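Search this journal Keywords Author Go

3.2 Intake and wound care at the Nosimstead shelter

Dogs and cats came to the shelter by three routes: handed in by owners, collected as strays, or passed on by the mobile clinic at Pyo. Over the study period 138 animals were admitted with at least one open wound. Of these, 95 were dogs. Animals that had already been treated by a private vet in the week before admission were left out of the analysis.

Each animal was examined on arrival by the duty vet and given a wound score from 0 to 7, where 0 meant fully closed skin and 7 meant deep tissue loss with signs of infection. The score was repeated at every dressing change. Wounds were flushed with sterile saline, clipped and dressed. Pain relief was given to all animals scoring above 2, and to others at the vet's discretion. Bite wounds were left open to drain unless they were over a joint.

Dressing changes followed the rota already in use at the shelter. We did not ask staff to alter it, as one aim of the work was to see how well wounds healed under ordinary conditions. In practice the gap between changes was longer at weekends, and longest in January, when two kennel blocks were closed for repairs and the animals were housed together in the old barn.
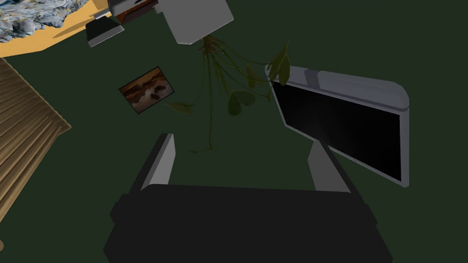 Figure 2. Simulated view with the gripper open and a monitor to the right.

Records were kept on paper cards clipped to each kennel door and typed up at the end of the week by the second author. Where a card was missing or could not be read, the entry was left blank. Blank entries were most common for cats, whose cards were moved more often between rooms. Nuwan Saha and Nesrin Karabulut each scored a shared set of 68 wounds without seeing the other's result, and differences were settled by discussion.

Healing was taken as the first day on which the score reached 0 and stayed there at the next check. Animals rehomed before that point were followed up by telephone where the new owner agreed. Owners were asked whether the wound had closed, whether the animal had licked or chewed at it, and whether a vet had been seen since adoption. Answers from these calls were kept apart from the shelter scores - an owner's account of a closed wound is a different thing from a vet's - and are reported separately in Section 4.

Dogs with ulcerated growths were scored in the same way but are not included in the healing times. Most were sent on to the surgical unit at Dremora, and their care there was outside the scope of this study.

Filed under: Companion animals, Shelter medicine, Wound care

Contact the editors | Copyright the authors | Back to top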